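The Cubby Wall and the Red Basket

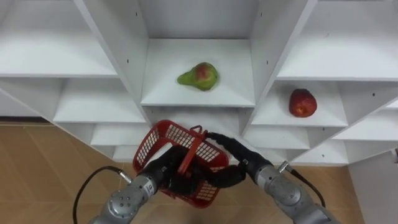
Brurnness, 2022-06-16

I have wanted to put up a page for the cubby wall for ages, and now it has one! We moved into the old Birnum store in December with 557 boxes, two ladders and no plan for where anything would live. The white shelving went up first, before the kettle was unpacked, and it has been my favorite thing in the place ever since. Open squares, everything out where you can find it, and no doors to bang your knuckles on.

The red carry basket is the other star. It has mesh sides and one big handle over the top, and tipped toward the shelves like this you get all that white shining through the little holes. Red on white gets me every time. And then there's the pear, lying on its side in a square all to itself, green with a pink blush on the fat end. I love it up there.

More about the things on this page, for everyone who wrote in after the last gallery (thank you, I read every message, even the very long one about shelf paper):

The shelves
White boards, square compartments, and small black peg holes dotted up the dividers. I'm very fond of those holes. They make a plain white wall look a bit like sheet music. We bought ours secondhand from Galli when they cleared out their showroom, and Leif Strömberg drove it over in two trips with the back doors of the van tied shut with rope. He also leveled it, which took him most of an afternoon and one argument with the floor.

The basket
A rectangular one, with a grid pattern all over the walls. I like a basket you can see into. You know right away whether you have already picked up the onions. It also shakes out easily over the sink, so bits of leaf don't collect in the corners the way they did in my old wicker one (goodbye, wicker one, you were pretty but you shed).

The pear
Fruit on an open shelf is such a cheerful thing! I keep pears out until they give a little near the neck, and then they go straight to the table. Put one by itself if you can, where it won't get knocked about. The blushing ones get me to eat more fruit than any bowl ever has.

How we fill the wall
Fruit goes in the middle squares, at a height where people reach without thinking. Heavy jars go low. The top row is for things we want to look at, and it changes whenever somebody comes home with a nice gourd. Once a week it all comes out, square by square, and the boards get a wipe with warm water and a drop of dish soap. I put the radio on and I'm done before the news.

Putting things away
One basket, one trip, one row at a time. I used to carry everything over in my arms and drop half of it, and lemons roll a surprisingly long way in this building.

The next gallery will be the long table and the Hukix crates, which I have finally sanded. Leif has promised to help me carry them out to where the light is good. If you have a cubby wall of your own, send me a picture, I would love to see what you keep in the middle!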